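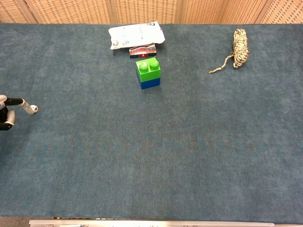 Table 3, main room, as I found it on the walk-through.

Room and table check, Diltthorpe activity rooms
Date: 2020-09-18
Area covered: the carpet-topped tables, the folding screens, whatever was sitting on them
Form: the Wistemetti short form, with my own comments added (sorry, I do go on)

1. Tabletop covering
Result: OK, with a note
The blue-gray carpet on this one is holding up nicely. I pressed along the near side with my palm and didn't find any lifting, which is what I was worried about after the trouble in May with the table by the door. There are some faint darker patches in the pile. I can't tell you if they're stains or just the way the fibers lie, so I've put "marks, monitor" on the form and I'll brush it the other way next time and see if they move! Please don't scrub them. Somebody scrubbed the last one with dish soap and we had a crunchy spot for weeks.

2. Metal edge strip
Result: OK
I always do this one by hand, slowly, with a cotton rag wrapped around two fingers. If the rag snags, there's a burr. No snags today. The strip has small dark fittings and marks along it and I'd like those wiped down, but that's a cleaning job and doesn't hold anything up.

3. Folding screen behind the table
Result: OK
The tan woven one. I gave each panel a push at shoulder height - it rocked a little and settled, fine by me. The form asks if the screen is "free of openings that could trap fingers," and well, it's a lattice, it's all little openings. They're small. I've passed it every time and I'm passing it again, but I do think Cluna should reword that line because every new checker stops and calls me about it.

4. Small items on the table
Result: needs attention (minor)
Okay, so this is where I had the most to say. The rule is that anything left out on a table has to belong to the same activity, and what we had was a crumpled white plastic packet, a small printed box half under it, a toy brick and a rope. I'd love to know what activity that is!

The packet and box first. Packaging goes in the bin if it's finished with, or in the lidded tub if it isn't. Same as the kitchen rule, no different out here. Crumpled plastic on carpet slides around and takes other things with it, and when one thing is tucked under another it gets missed at pack-up.

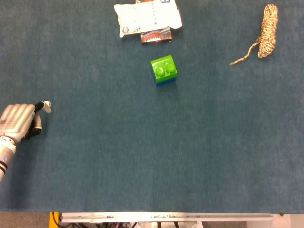
The brick is one of the big chunky ones, green stacked on blue, and I'm very happy with the size. These are the ones we want out for the little kids. I checked the studs for bite marks and cracks (yes, bite marks, you'd be surprised) and ran a thumbnail round the join. Clean. It only loses a point for being away from its bin. The Lynch bins have 200 bricks each on the label and I'm not going to pretend I checked that today.

5. Rope
Result: needs attention
Coiled nicely, I'll give full credit for that, a proper hank and wound good and tight. The trouble is the loose tail. It trails out across the carpet and the end is frayed. Frayed ends keep on fraying, and little fingers love to help them along. What I'd like done:
- Trim the end back to sound rope and tape it or whip it.
- Tuck the tail into the coil before it goes back out.
- Write the cut length on the tag. It's down as 60 inches in the book and it'll be a bit less after this.
I did think about whether to pull it completely and decided no. The speckled dark strands make it easy to see against the carpet, and the fray is only at the tip. If it's still like that at the next check I'll take it out of use, and I won't be sweet about it.

6. Under and around the table
Result: OK
Cables under the table should stay well back from where people put their feet, and I was happy with them. I nudged the table with my hip from the near side - no wobble. Floor dry when I walked it.

7. Paperwork
Result: late
The rope follow-up is entered as item 563 in the book. The last tabletop sheet still hasn't been signed, so if it's in your bag or your car, please bring it in.

To do before the next session:
- Packet and box: bin or tub
- Brick: back in its Lynch bin
- Rope: trim, tape, tag
- Edge strip: wipe down
- Carpet marks: leave alone, I'm serious

Overall: pass with comments. Copy to the Diltthorpe folder, and the rope page goes in the equipment binder too.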